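Section 3. Fitting the plate frame

Hi again, Merja Kallio here! If you worked through Section 2, your old frame is off and the mounting area is clean. Now for the fun part (well, I think it's fun). You'll need the Kiltside frame, your plate, the bag of screws and a short Phillips screwdriver. A long one will bump the bumper and drive you nuts.

1. Lay the frame flat on a shelf or bench, close to the car, and wipe off any dust. I like a waist-high shelf so I'm not hunting around on my knees.

2. Find the two small round holes near the upper corners. Those take the screws. The bigger rounded openings aren't for screws, so leave them alone!

3. Hold the frame up to the car and check that both holes line up with the threaded ones behind. If one side is off by a hair, start that screw first.

4. Put both screws in by hand, three turns each, before you pick up the screwdriver.

5. Snug them down, a little on the left, a little on the right, until the frame stops wiggling.

CAUTION: Please don't use a power driver. I cracked my first frame that way back in August, and it made a truly awful noise.

6. Press the plate in, bottom edge first, then push the top until it clicks at both ends.

Note: If you're working over carpet, put down an old towel first. Speckled gray carpet swallows small screws whole, and I have spent far too many evenings patting the floor. Replacement screws are part number 317, and they come in a bag of 3.
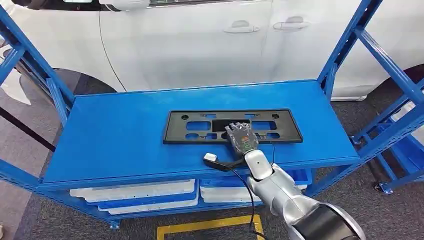 Plate frame flat on the blue shelf, with the car right behind it.

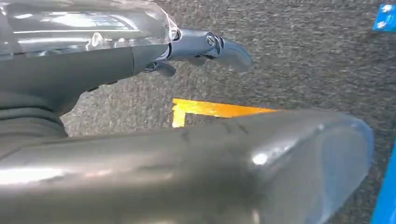
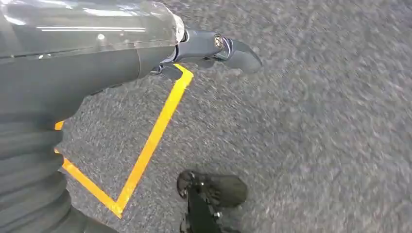
7. Give the plate a gentle tug at each corner. A tiny bit of flex is fine, but a rattle means one of the screws wants another quarter turn.

8. Drive almost 500 miles, then check the screws again. Mine had backed out a touch on the left and have stayed put ever since.

If you have the Pluretti trim strip, leave it off for now and go on to Section 4, where we'll get it on straight.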